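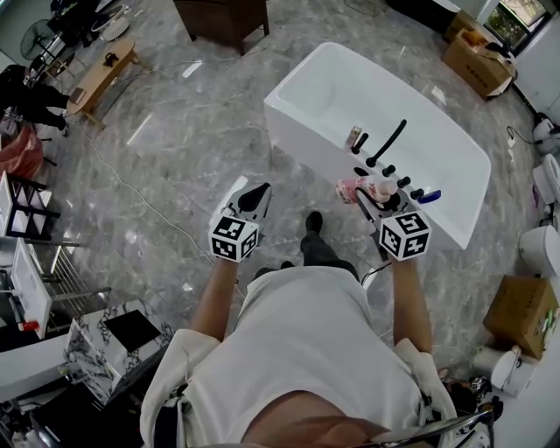
A white bath that stands on its own, with black taps along one side.

What is a freestanding bath?

Many baths are pushed up against a wall, with a panel down the front. A freestanding bath is different. It stands on the floor by itself, and you can see its sides as well as its inside.

How does the water get in?

Water comes out of the spout. On this bath the spout is tall, black and curved, so the water can fall over the rim and into the basin. Many baths have one control for hot water and one for cold. Turn both and the water mixes until it is warm.

Where does the water go?

It runs down the plughole and into a waste pipe. In some homes the pipe is hidden under the floor.

How much does a bath hold?

Baths come in many sizes. A big one filled to 185 litres holds 185 kilograms of water, as a litre of water weighs almost one kilogram. That is before anyone climbs in! Builders have to check that an upstairs floor is strong enough.

Can you keep things on the rim?

A wide rim is handy for a bottle of shampoo — but bottles can slip when they are wet. Put the lid back on first, and ask a grown-up to test the water before you get in.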